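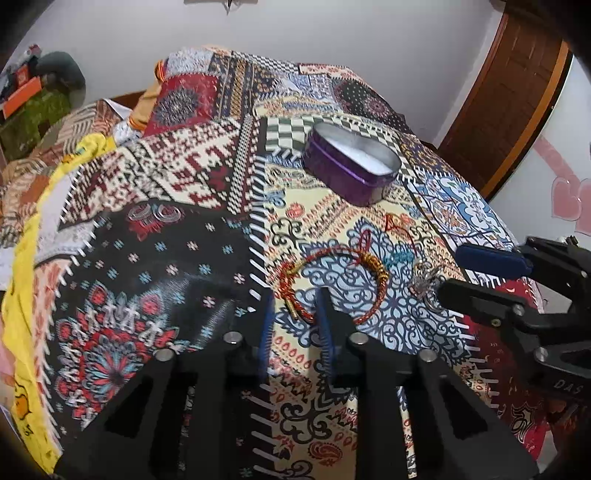
I have a soft spot for research that happens in ordinary bedrooms, so when Qianru Tan wrote to tell me her group at Ristwood had put out its first numbers on handling small, fiddly things, I dropped what I was doing and called her back. The paper went up on March 23, 2023, and it's a fun read if you've ever tried to pick up a ring with mittens on.

The question is simple enough. Can a robot learn to put away jewelry from watching people do it with the same kind of fingers the robot has? Tan's team skipped the robot arm altogether for the teaching part. People worked with a pair of hand-held grippers in their own homes, on their own beds and tables, moving bracelets and rings and bits of thread into whatever box or tin was handy. The collection ran to 1624 demonstrations across 45 homes, and the robot back at the lab learned from those and nothing else.

What I liked best is that they left the backgrounds alone. A plain gray mat would have been so much easier! A red cord bracelet on a busy patchwork quilt is a nasty thing for a camera to sort out, with all those reds and creams competing, and a silver filigree ring on a blue-and-white lace pattern isn't much kinder. Xóchitl Camacho, who ran the comparison, told me she argued for the patterned fabrics from the beginning and had to keep arguing until the early results came in.

Those results are the heart of the paper. The group trained one model on 500 demonstrations recorded over plain surfaces and a second on 500 recorded over patterned ones, then gave each of them 100 tries at a bedspread neither had met. The patterned model got the item into its container more often, and the gap was widest with rings. With chunky bracelets the two were pretty close – Camacho thinks an open loop gives the fingers so many decent places to grab that the background hardly matters.

Thread is still a mess. Neither model could reliably pick up a single loose strand, and the paper says so plainly, which I appreciated. Tan suspects the fingertips as much as the learning, and she'd like to try a softer pad before anyone blames the software. I asked if people had trouble with thread too, using the grippers, and she laughed and said yes, quite a lot of them gave up and moved on to the next thing.

There's a second, smaller finding tucked near the back that I nearly missed. Demonstrations where the person used both grippers, one to steady the container and one to place the item, taught the robot more per recording than the one-handed kind. They're slower to make, though, and people got tired sooner, so the team hasn't decided how many to ask for next time.

The next round starts in April, with earrings and buttons added to the list. Tan says the recordings will be shared once the homes that took part have signed off on them, and I've asked her to let me know when that happens.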